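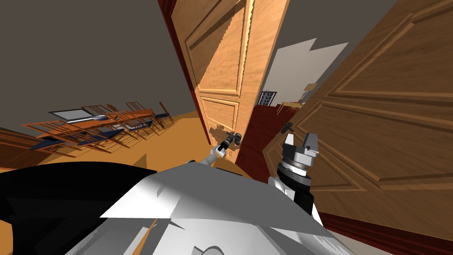

*Door task in the sim, from the Trusum open day. Left gripper at the handle of the open one.*

**pludlow_pete:** Went to the Trusum open day in March 2025. Two hours, 14 chairs, bad coffee. The main event was doors, all of it in simulation on a big screen. They quoted 1,098 practice runs and never gave a success rate. I asked twice.

**hexkey:** Did they show the real hardware doing it?

**pludlow_pete:** Nope. "Planned for December."

**mortise_mo:** So a video game. My closer alone would beat that thing. Do their sim doors have any weight to them?

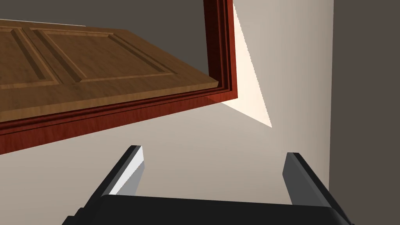 **Janaína Conceição**
*Demo lead, Trusum*

Fair questions. The doors have mass and hinge friction. We don't model closers yet. The wrist view above has the fingers open with nothing in them, and I'd sooner post that than a highlight reel. The success rate goes up with the Jolladar write-up.

**mortise_mo:** Thanks for answering, but no closer means no office building I've ever worked in.

**hexkey:** Bit harsh. Didenko ran 4 sessions last year and wouldn't take any questions.

**pludlow_pete:** Low bar. I still want the number, and I want it split by push and pull.

**mortise_mo:** And lever vs. knob. I'll check back when the write-up is out.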